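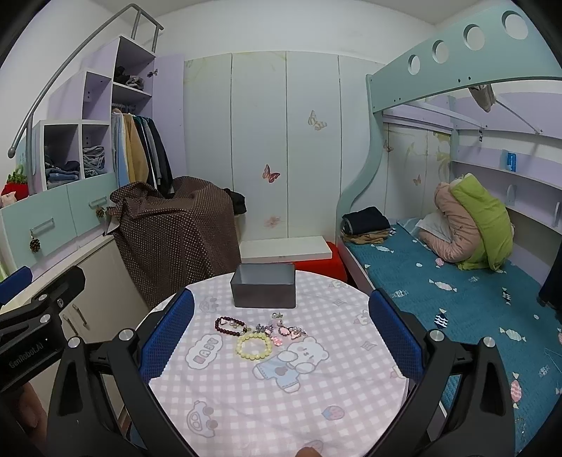

The hand-held gripper at the round table, jaws open, with two beaded bracelets in front of the metal box.

Finger pads renewed on the Flillwood gripper

The hand-held gripper used by the Flillwood project in Plindunton got new finger pads on Saturday. Ursina Gruber looks after the tool and changes both pads after every 3000 grasps, always as a pair. The blue pads have a mesh-like surface, and small beads leave dust in it -- she brushes them every 400 grasps.

The bolts on the black jaws are checked at the same time. "If one bolt is a little loose, the fingers do not meet straight," Gruber said. Si-eun Sung then makes 100 test closings before the tool goes back to jewelry sorting. The next change of pads is planned for January.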